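Justari project, software work package
Progress report for the period ending in May
Prepared by Szabolcs Katona, perception and control, Ziltthorpe site
For: Wenche Engström, programme manager, Fitovham

1. Short overview

The period was mostly spent on two things: the cloth grasp detector and the tool that cleans and aligns our hand-held recordings. The first is a little behind the plan, the second is ahead of it. The motion planner received only small changes. Spending on the software package is within the budget line and I do not ask for any move of money between lines this time.

2. Recording alignment tool

In the previous report I wrote that the recordings had a time offset between the wide-angle video and the jaw opening signal. The offset was not constant, and it grew slowly during long sessions. We have now found the cause. The logger stamped the jaw values when they were written to disk and not when they were read from the sensor. If the disk was busy, the stamps came late. The logger now stamps at reading time, and for the older sessions we wrote a correction step, which we call Ibarra after the first script in which it was tried.

Ibarra looks for the closing moments of the jaws in the video and in the signal, and fits one line through the pairs. It needs at least six clear closings in a session to give a good fit. Sessions with fewer closings are marked and left out of training until a person has looked at them. In total 3000 demonstrations went through the tool, and 1325 of these needed a correction. I had expected a smaller share. The corrected files are stored beside the originals, so the step can be repeated if we find a mistake in it.

One part is still not satisfying. When the cloth hides the tips of both jaws, the video side finds the closing too late. For now we give these moments a lower weight in the fit. A better solution would be to train a small classifier for closing, but this is not in the present plan and I would like to discuss it before we start.

3. Perception: cloth grasp detector

The detector receives the image from the gripper and gives back a grasp point, a direction and a confidence. It was first trained on cloths lying flat, and there it behaves well. The work in this period was on cloths that are already held or bunched, where the outline says very little about where the edges are.

The second difficulty is the table. Its top is white with a glossy black panel in the middle, and the panel works like a mirror. In our early tests the detector proposed grasp points on reflections of the ceiling, with quite high confidence.

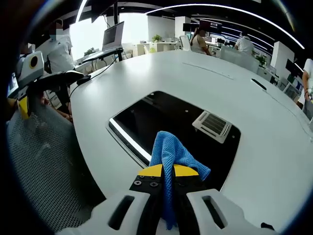

Figure 1. Blue microfibre cloth held in the hand-held gripper over the work table. The air-conditioning vent is reflected in the black panel.

We tried two remedies. The first was to mask the panel completely. This removed the false points, but also the correct ones when a cloth was lying on the panel, so we gave it up after a short time. The second was to use short sequences of 10 images in place of single ones. When the gripper moves, a reflection shifts in a different way than a cloth which lies on the surface, and the network can learn this difference. False points on the panel have become rare. The price is a longer waiting time before the first proposal, which the operators notice but accept.

The bright strip along the border of the panel still causes trouble from time to time. With light cloths the detector sometimes takes it for a folded edge. Blue cloths are not affected in the tests so far. We will add more recordings with white and grey cloths before we change the network again.

4. Control and planning

The grip controller now has a slip check. If the jaws close further than expected while the arm is lifting, the lift is stopped and the cloth is put down again. The threshold was set by hand for thin microfibre, and thicker towels need a different value. I would prefer to read it from the first contact – Wenche suggested this at our last call – and a draft exists on a branch, but it has not been tested on the arm.

In the planner we corrected a fault in the order of joint limits, which made some paths near the table edge longer than needed. Cable clearance is also considered now. It is a simple model, a tube of fixed radius along the expected cable line, and it refuses some paths that would be safe. We keep it like this until the arm has run longer.

5. Delays and risks

The detector milestone will be nearly a month late. The reason is the time offset described in section 2, as we did not want to train on files which we knew to be wrong. The later milestones do not move, but the reserve between them is now used.

A second risk is that all recordings come from one room with the same ceiling lights. The Fitovham site has offered bench time for a second set. I would like to accept, and I need the travel approval for two persons.

6. Next period

Record white and grey cloths on the black panel and on the white part of the table.
Test the contact-based slip threshold on the arm.
Move Ibarra into the nightly build, with a report per session.
Write the user notes for the logger. They are still missing, and the Fitovham colleagues have asked for them twice.

7. Decisions requested

Travel approval for the recordings in Fitovham.
A yes or no on the closing classifier mentioned in section 2. If the answer is yes, the user notes will have to wait until the period after.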